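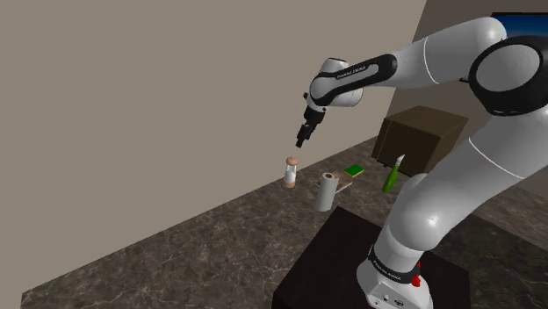 Treatment room linens pick up oil, and ordinary washing won't shift all of it. A few things that work in our student clinic:

- Wash face cradle covers and sheets the same day. Oil left in cotton over a weekend goes rancid and the smell stays.
- Rub dish soap into the stained spots and leave it for 24 minutes before the load goes in.
- Use the hottest water the care label allows. Skip fabric softener — it coats the fibers and holds the oil in.
- Check for stains before drying. A second wash is easier than getting a heat-set mark out.
- Never put a sheet that still smells of oil in the dryer. It can catch fire. Wash it again or retire it.

Wipe bolsters and table vinyl with mild soap and a damp cloth, then dry them. Alcohol makes vinyl crack.

Sylvie McIntyre keeps the spare sheets on the top shelf, 7 to a stack. Restock on Monday before first intake.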